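Keeping Palden fed and tightened

I have been putting off writing about Palden because every time I sit down to do it, Palden needs something. Palden is the shelf robot I look after, one arm with a two-finger gripper, and its working life is spent among groceries. Mine is now spent there too, usually with a hex key between my teeth.

Tassanee Kaewkla set the arm up in June and left me four pages of notes, of which I understood two. The rest I have learned by getting it wrong in front of shoppers.

The job that eats my mornings is the wrist. The depth camera sits out there on a black bracket, and the bracket screws like to work their way loose. A loose camera doesn't stop the arm, sadly. It just makes it reach for things slightly next to where they are, with full confidence. So before anything moves I snug up the bracket, wipe the glossy front of the camera (snack aisle air is apparently part oil), and park the gripper beside the shelves to look at what the wrist sees. 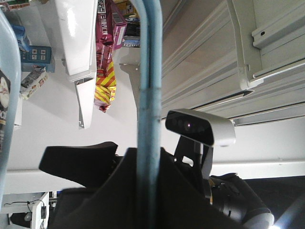
Fingers, and what they get wrong

Crinkly bags are the hard part. They shine, they sag, and they never hang the same way twice. Prapai Srisuk thinks the answer is more grip. I think the answer is less grip and a slower approach, and we have been having this conversation for some five weeks. My settings are in at the moment because I got to the keyboard first.

The fingers get checked for play every time. I hold the tip, wiggle it, and listen. If it clicks, off it comes, and I go looking for the tiny washer I will then drop on the floor. I've lost four so far. I now keep spares in a mint tin from 1995 that has seen more repair work than I have.

Once the fingers are back on, the zero has to be set again. Close them all the way, save, open, close, save. Tassanee's notes say to do this "until satisfied," and I can't say I have ever reached that point. I stop when the two readings agree.

Then there is fruit. Bags forgive you, apples do not, and they go on remembering it in brown spots. I run the finger check over again at the produce end, where the ceiling lights are their own little misery. A bright strip in the wrong corner of the view and the depth numbers go to pieces. I've started turning the wrist a bit at a time and writing down which angles behave. Pornthip Jaidee has offered to put the list in a spreadsheet. It currently lives on the back of a receipt.

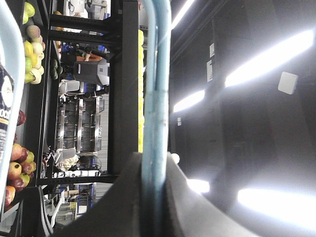

Palden at the produce end, one finger up, apples and avocados off to the side.

Next on my list is the cable along the forearm, which has a kink I don't like the look of. Prapai says to leave it alone until it fails. I've ordered a new one.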